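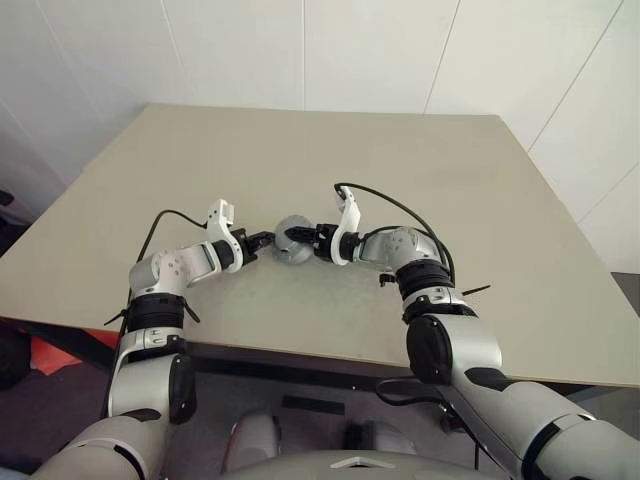
What is inside a small electric motor?
Mostly copper wire, a few magnets, a bearing or two and, in newer models, a circuit board that decides how fast everything goes around.

Driler Opens Its Motor Bench to People Who Have Already Lost the Screws

IRNVILLE, 08/06/2018 - Driler, the small-motor repair shop on Lasasside, will begin teaching evening classes in taking electric motors apart. The course is called Derese, and it starts with the part most customers have already tried at home with a butter knife.

The shop repaired 1360 motors last year. By its own count, more than 20 of them arrived in sandwich bags.

"We love a sandwich bag," said Faisal Satti, who founded the shop. "It shows commitment. We would just like to meet people a little earlier in the process."

Each class covers two motors. Students open the housing, lift off the end cap, find the circuit board and look over the windings for burned spots. They then put it all back together, a stage the shop admits takes up most of the evening and nearly all of the coffee. Students may bring their own dead motor from a fan, a pump or a toy, as long as it has been unplugged and is reasonably free of cat hair.

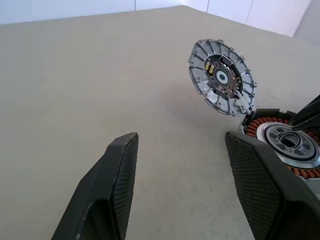

A disassembled electric motor, with the round circuit board at the center of its end cap.

Sobia Cheema, who wrote the course, spent the winter testing it on her relatives. The first version ran to 3810 words of instructions. The current one fits on a card.

"My uncle read the whole thing and then used a hammer," Cheema said. "So I put the bit about the hammer at the top."

The card also asks students to lay out parts in the order they came off, keep fingers off the copper and resist blowing on the board. Missing screws will be replaced from the shop's coffee can, which holds every size except the one you need.

Classes run through July, with tools provided. Space at the bench is limited, and so is Satti's patience for phone calls during lunch. Sign up at the counter in person.

About Driler
Driler repairs and rebuilds small electric motors in Irnville. It does not repair blenders. Please stop asking about blenders.

Press contact: Sobia Cheema, Driler, Lasasside, Irnville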